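Search this board
Advanced search Go

Stone sealers – is any of it worth the money?

graniteorbust
The guy who templated our counter wants $209 for a "lifetime" sealer on a green marble top. Maddocks is the shop, out by Stustton. He says it lasts 15 years, bonds with the stone, stops etching, the whole pitch. I've read the Bolar bottle at the hardware store and it says pretty much the same thing for a lot less. I don't believe either of them. Has anybody here sealed green marble and seen a difference?

tub_and_tile
Sealers slow down stains. They do nothing for etching. Etching is acid eating the polish, and a sealer sits in the pores, so lemon juice doesn't care what you paid. If Maddocks told you in writing that it stops etching, keep the paper.

Also, a lot of green marble isn't true marble. Plenty of it is serpentine, and that's so dense most sealers just sit on top and haze. Do the water test first. Put a puddle on it, wait, wipe it up. If the stone didn't darken, save your money.

Skist_Kitchen
Disagree with the "save your money" part. Ours came from a yard in Skistville, sold as green marble, and it drank cooking oil on day one. Sealed it with 2 coats of the Bolar and no new spots in three years. Every slab is different.

tub_and_tile
Three years with no spots could also be three years of you wiping up oil because you got scared the first time. I'm not being snide, I did the same.

graniteorbust
Did the water test last night. Left a puddle for twenty minutes and couldn't see any darkening, but with this much pattern I'm not sure I'd notice. There's one big white vein that ends in a splashy blotch, and I can't decide if that part is softer than the rest.

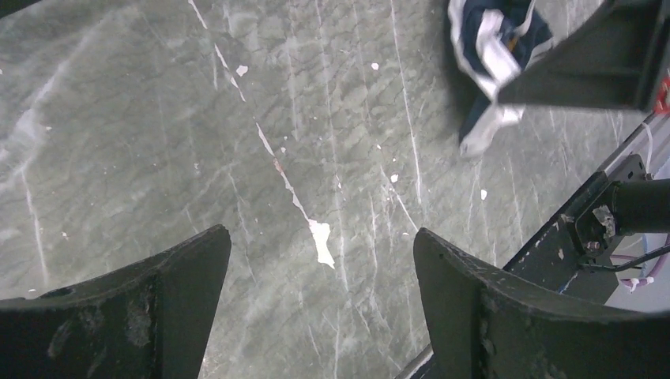

Re: Stone sealers – the white veins

oldmortar
Those veins are often calcite. That's the part that etches and the part that drinks. The green around it may not take anything at all. So you can pass the water test on the green and fail it on a vein. Test again right on the blotch with a drop of water, and look at it from the side with a flashlight.

Is the pinkish tint along the bottom of the vein new? Could be in the stone. Could be rust or wine.

graniteorbust
Couldn't tell you. I never looked that close before I was asked to pay $209. I'd guess it's in the stone.

Skist_Kitchen
Try a poultice if it bothers you. Baking soda and water, plastic wrap over it, leave it overnight.

tub_and_tile
Please don't put a poultice on a mark that might be the rock. And test anything like that on an offcut. Baking soda is supposed to be mild but I've seen it leave a dull ring on a polished top. Ask Maddocks for the sink cutout, they usually toss it.

laundryday68
Bit of a side question. Everybody in these threads says wipe with a soft cotton rag, and then the sealer kits come with a "stone safe" microfiber pack that costs extra. Is there any real difference? I've buffed counters with old underwear for years. 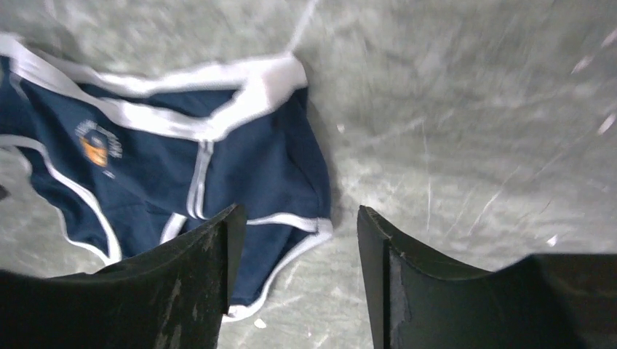

Navy with white trim, printed logo at the side

oldmortar
Old cotton is fine if it's clean. I'd cut the waistband and the trim off so you're only rubbing with the soft part. I'd be wary of dark dye with a solvent sealer on a light vein, though. I only use white rags for that.

tub_and_tile
I've never had dye come off something that's been through the wash 100 times. But sure, white is safer. Either way, skip the special pack.

graniteorbust
Update. Dripped water on the blotch and it did go a shade darker, then dried out. The green next to it, nothing. So I'm buying a small bottle and doing it myself, buffing off the extra before it hazes. Called Maddocks and asked what the lifetime part covers. It covers them coming back to sell me another coat.

Skist_Kitchen
Told you it drinks.

tub_and_tile
The vein drinks. Post again after a year of use and I'll believe the bottle did something.

Last updated: Sunday, February 27, 2022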